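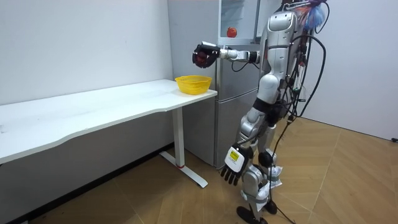

I bought the Pladedau desk in December to replace a folding table that had started to sag. It is long and white, with a front edge that curves a little, and it stands on T-shaped metal legs. I ordered it from the Irkthorpe store and paid 393 dollars with delivery.

Assembly took one evening. The bolts are all one size, so there is no sorting to do. The top is heavy and I would get a second person to help turn it over. One foot needed adjusting before the desk sat level.

Mine runs along the wall and ends by the refrigerator. We use that end for fruit and the rest for paperwork. The height works for both, and I can stand at it to unpack groceries without bending much.

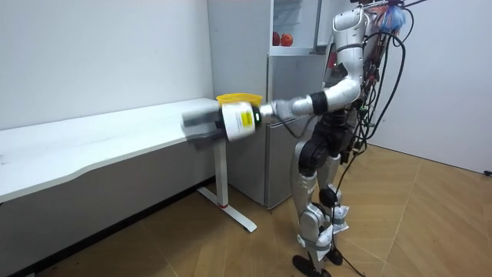

The finish is my main complaint. White shows everything, and faint scuffs and smudges appeared within the first 20 days. A damp cloth takes off most of them. The foot bars also stick out along the floor, so measure if your space is tight.

I keep a yellow basket on top for apples. It came from Visser and cost 8 dollars. It has a rounded rim that is easy to grip, and it rinses clean in the sink. It does slide on the smooth top if you bump it, so I may put a mat under it.

I would buy both again. If you need a desk that hides marks, look at the gray version.

Comments (3)

Does the top flex in the middle? Mine will have a printer on it.

No flex on ours so far, and we have the longest size. We did have to retighten the leg bolts after a month.

The Flistcombe store had the gray one on clearance last week. Same legs, and the marks don't show nearly as much.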